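Site visit: satellite imagery and access control at the Preneso ground station, Altley
Apr 13, 2020

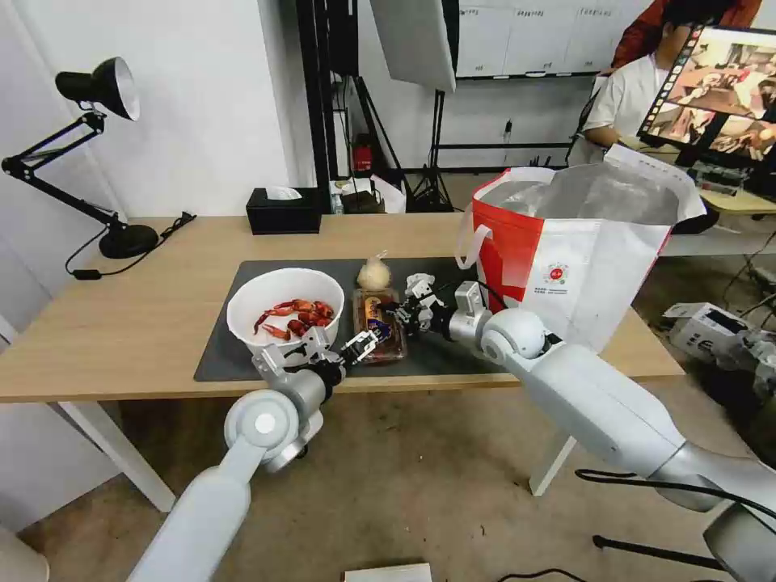 The Preneso facility at Altley receives commercial earth observation data and resells it to mapping firms, insurers and government departments. I attended the visitor day with a specific interest in how a supplier of high-resolution imagery decides who may buy what, and whether the controls would survive a determined attempt to get around them. The program consisted of a briefing, a walk through the reception and processing areas, and a question period.

The briefing was given by Emiliano Figueroa, who runs licensing. Preneso distinguishes between archive imagery, which has already been collected, and tasked imagery, where a customer asks for a location to be photographed on the next suitable pass. Archive orders are handled by an automated system called Marti. Tasked orders go to a person. The operator's view is that tasking reveals intent and archive purchases do not. I have reservations about this. A water treatment plant looks much the same from one year to the next, and anyone planning to damage it would be well served by an older picture.

Marti screens each archive order against a list of 2,000 protected sites supplied by customers and regulators. If an order overlaps a listed site, it is held for review. The list includes power stations, dams, ports and some communications installations. It does not include hospitals or stadiums, on the grounds that these are open to the public and photographed constantly from the ground. Figueroa acknowledged that the line is drawn by category and that the category does not always track the harm an attack would cause.

The processing area was smaller than expected. Raw data comes down from the antenna, is corrected for terrain and atmosphere, and is cut into tiles. Listed sites are flagged at the tiling stage, before anything reaches the sales catalogue. Blurring is not used. Preneso's reasoning is that a blurred patch tells the reader where to look, and the same ground is generally available from a foreign supplier without the blur. I consider the first half of that argument stronger than the second. That a thing can be had elsewhere may reduce the benefit of withholding it, but it does not settle whether one ought to supply it.

The figures on held orders were of interest. In the previous year 120 orders were stopped by the screen. Of these, 51 were released after the buyer confirmed an ordinary purpose such as surveying or crop assessment. Another 4 were referred to the authorities. The remainder were withdrawn by the buyers, and no record is kept of why. This last group seems to me the one worth studying. A buyer may withdraw out of impatience with the paperwork, or on learning that a question will be asked. The present records cannot separate the two.

A second installation at Wiresthorpe is due to take over the archive in June. It will run the same software with a revised list. I asked whether the revision would be open to outside comment and was told that the list itself is confidential - publishing it would amount to a directory of targets. The criteria for inclusion could be published without that difficulty, and Figueroa undertook to raise the matter.

Physical security at Altley was orderly. Identification was checked at the gate and again at the inner door, phones were left in lockers, and parties were escorted throughout. The antenna compound is double fenced, with cameras covering the gap between the fences. Site imagery of the station itself is on Marti's list, although the antenna can be seen quite clearly from the public road.

Parking is at the north gate. Visitors should allow extra time for the identification check, which is done one person at a time.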